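The hand that would not let go

I promised in September that I would write about the bad days too, so today I am writing about one fault which took me far too long to understand. It is a small fault. It did not hurt anybody and it broke nothing expensive, but I think it was a safety matter and at first I did not treat it as one.

For those who are new to this blog: I work in a small team that teaches a robot hand to handle cloth. Our project is called Litia. The hand comes from a workshop named Kostiuk, and the software which watches the motor currents and decides when to stop is called Norkance. My part is the testing. I make the hand do the same boring thing many times and I write down when it does something else.

The task was simple. Go down to the cloth, close the fingers, lift, wait, open, go back up. We had planned 2,877 cycles without a person touching anything. The run stopped at cycle 2,331, in the late evening, when I was the only one left in the room and was thinking mostly of my soup.

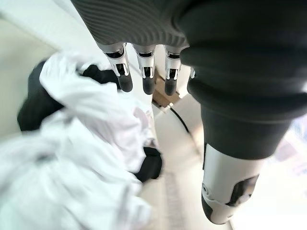 What happened is that the hand closed and then did not open. The command to open was sent, I could see it in the log, and the software answered that the hand was open. On the screen everything was green. In front of me the thumb was pressed against the first finger with a fold of white cloth between them, and it was pressing more and more.

Then I made my mistake, and I want to write it plainly. I reached in with my left hand to pull the cloth out. I did not press the stop button first. The screen said "open", and some part of my head believed the screen more than my eyes. I had the cloth between two fingers when the thumb moved. It moved quickly and in the right direction, away from my hand, so I was lucky. If it had moved the other way I would have a different story and probably a bandage.

I pressed the button after that, which is of course the wrong order. I stood for a while and then I wrote to Fraser Ogilvie, who is responsible for safety in our building. I was afraid that he would be angry. He answered within five minutes, and his first question was whether I was hurt. His second question was why the stop button was on the far side of the table. I had no good answer. It had always been there.

The next morning we began to look for the cause. My first idea was that the cloth had gone into the joint, because a thin thread can do a lot of harm in a small mechanism. We looked with a lamp and found no threads at all. The second idea was heat, and we lost almost the whole day with it. We let the hand rest, we ran it again, we measured, and the temperatures were normal every time.
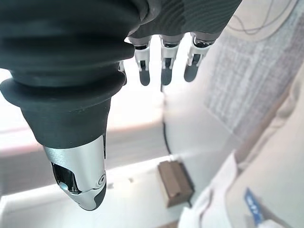
The hand over the table, fingers slightly open, with the cloth to the right.

The real cause was in the connector of the thumb sensor. One pin was not seated fully. When the thumb pushed hard against something thick, the connector moved a very little and the sensor lost contact. The software then did what I find the most worrying part of this story: it kept the last value it knew, from an earlier moment when the hand was open, and reported it as if it was fresh. The controller thought the thumb was open while we asked it to close, so it gave more current. When the contact came back, the controller saw the true position and corrected it with one quick jump. That was the jump I saw beside my fingers.

I went back through the old logs with this knowledge. The frozen value appears 271 times before the evening I am describing. Mostly it lasted so short a time that the hand finished its cycle in a normal way, and I had marked all of those cycles as good. It was not nice to read my own notes again.

We have changed several things. The pin is now seated properly and the connector has a small clip from Grometti to hold it - it is a cheap part, and I wish it had been there from the beginning. The software now checks the age of every sensor value, and if a value is too old it cuts the current and shows red. The stop button stands on my side, where my right hand finds it without looking.

And we have a written rule, which Fraser made me write in my own words. It says: "Before a hand goes in, the power goes off, also when the screen says open." My colleagues corrected the grammar a little and I changed it back.

We started the long run again from zero. I will write when it is finished, or when it stops.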